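홈 | 리뷰 | 작업실 | 공구·자재 | 장터 | 로그인

Lollero 배경천 써본 후기 (청록색, 작업대 깔개 겸용)

9/11/18 | 글쓴이 Océane Cormier

급하게 씁니다. 내일 또 촬영이라. 물어보신 분이 계셔서 천 얘기만.

산 것은 Lollero 배경천, 색은 청록. 판매 페이지에는 그냥 '그린'이라고 되어 있는데 받아보면 파란기가 꽤 돕니다. 순수한 크로마키 초록을 생각하고 사시면 당황하실 듯. 저는 소품 사진용이라 오히려 좋았음. 빨강이나 노랑 계열 물건 올려놓으면 색이 확 살아요. 식물은 별로. 잎이 천에 묻힙니다.

쓰는 방식은 간단합니다. 한 장은 작업대에 넓게 깔고, 한 장은 뒤에 늘어뜨리고. 같은 색 두 장이라 처음엔 경계가 안 보일 줄 알았는데 보입니다. 선이 한 줄 생겨요. 똑바로 맞추면 덜 거슬리고 비스듬하게 놓이면 대각선으로 쭉 가는데, 이게 은근히 눈에 띔. 완전히 이음매 없는 배경을 원하면 긴 거 한 장을 사서 벽에서부터 흘려내리는 게 맞습니다. 저는 벽 쪽에 걸 데가 마땅찮아서 포기.

문제는 주름. 접혀서 옵니다. 말아서 오는 게 아니고. 비닐 뜯는 순간 아 이거 오래 가겠다 싶었어요. 잔주름은 손으로 쓸면 어느정도 펴지는데 접힌 자국, 그 일자로 딱 눌린 선은 안 없어집니다. 다림질 한 번 했고, 약하게. 세게 하면 번들거릴까봐 겁나서요. 결과는 반쯤 성공. 다음날 보니 그대로인 것 같기도 하고.

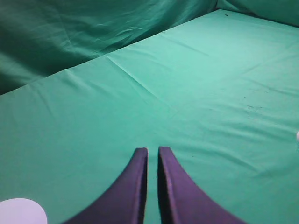

스팀도 해봤습니다. Stilham 핸디 스티머 빌려서. 다리미보다 이쪽이 낫네요. 걸어놓고 아래로 천천히 훑어 내리고, 식을 때까지 건드리지 말 것. 저는 성격이 급해서 바로 걷어다 깔았다가 구김이 또 갔음. 두번째엔 기다렸더니 훨씬 괜찮았어요. 그래도 접힌 선은 빛 방향에 따라 살아납니다. 옆에서 빛이 들어오면 얕은 물결까지 다 보이고, 위에서 부드럽게 비추면 거의 묻혀요. 조명을 천에 맞춰야 되는 상황이 좀 웃기긴 한데 그렇게 쓰고 있습니다.

색은 빛을 많이 타는 편. 밝은 쪽은 허옇게 뜨고 어두운 쪽은 진하게 가라앉아서, 한 장 안에서 톤이 갈립니다. 보정으로 맞추려면 귀찮아요. 물건 놓는 자리만 고르게 나오면 된다는 분은 상관없고, 바닥 전체를 한 색으로 따내야 하는 분은 조명 하나 더 준비하셔야 할 겁니다. 저는 Bedow 스탠드 하나에 흰 종이 반사판으로 버티는 중.

촉감은 매끈한 편인데 미끄럽진 않음. 작은 유리병을 세워도 잘 서 있고, 밀면 천이 같이 밀려요. 그래서 작업대 끝을 집게로 고정하는 게 좋습니다. 안 집으면 촬영 중에 물건 옮길 때마다 가운데에 가로로 주름이 몰림. 집게는 네 귀퉁이만 말고 긴 변 중간에도 하나씩. 너무 당기면 이번엔 집게 쪽으로 골이 생기니까 적당히.

세탁은 찬물에 단독으로 3번 했습니다. 물빠짐은 첫번째만 살짝. 줄어든 건 못 느꼈는데 처음에 재어두질 않아서 장담은 못해요. 건조기는 안 돌렸습니다. 먼지는 잘 붙어요. 특히 흰 실밥. 돌돌이 필수. 고양이 키우는 집은 음... 각오하시고.

비교하자면 전에 쓰던 Lapointe 천은 더 두껍고 구김이 덜 갔는데 무거워서 뒤에 걸면 자꾸 흘러내렸어요. 값도 더 나가고. Afia Sulemana 님이 이 게시판에 올리셨던 종이 롤 배경도 써봤는데 깔끔하긴 제일 깔끔합니다. 대신 한 번 찍히거나 얼룩지면 잘라 버려야 되고, 저처럼 작업대에서 풀칠도 하고 커터질도 하는 사람한텐 감당이 안 됨. (커터질은 천에서도 하지 마세요. 저 한 번 그었습니다.)

보관은 이제 안 접습니다. 종이심 구해다가 말아서 세워둠. 이렇게 하니까 새 주름은 덜 생기는데 처음에 온 그 선은 아직도 있어요. 판매처에 말아서 보내줄 수 있냐고 문의 남겼더니 배송비 별도라고. 다음에 사면 그렇게 받을 생각입니다.

별점은 다섯 개 중에 세 개 반. 색 좋고 쓰기 편한데 주름에서 깎았어요. 다리미질 싫어하시면 비추, 물건 위주로 바짝 당겨 찍으시는 분은 사셔도 됩니다. 1월에 회색도 나온다고 하니 그거 나오면 또 써볼게요. 사이즈 질문은 댓글로 주세요, 답은 좀 늦을수 있음.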